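20. August 2022

Glasplatte am Tisch Hendis, zweiter Durchgang Reinigung. Gestern mit dem alten Reiniger gearbeitet, Ergebnis streifig, vor allem zur Wandseite hin. Heute Vavden 1:20 mit destilliertem Wasser angesetzt, Ansatz Nr. 373 im Kühlschrank, unteres Fach.

Ablauf: trocken abgestaubt, feucht gewischt, mit neuem Tuch nachpoliert. Kamarul meint, die Tücher von Kusuma fusseln nach der zweiten Wäsche — vorerst nur ungewaschene nehmen. Klebereste vorne links mit Isopropanol gelöst.

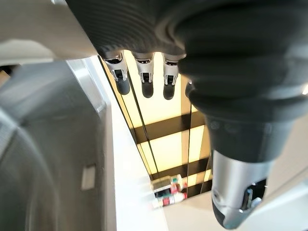 Streifen prüfe ich ab jetzt im Gegenlicht mit bloßem Auge, die Lampe bringt zu wenig. Am besten geht es über die Spiegelung: die hellen, gelblichen Lichtfelder im Glas und die dunklen Bänder dazwischen. An den Übergängen fällt ein Schleier zuerst auf. Kanten noch offen, ebenso die Frage, ob wir Vavden nachbestellen.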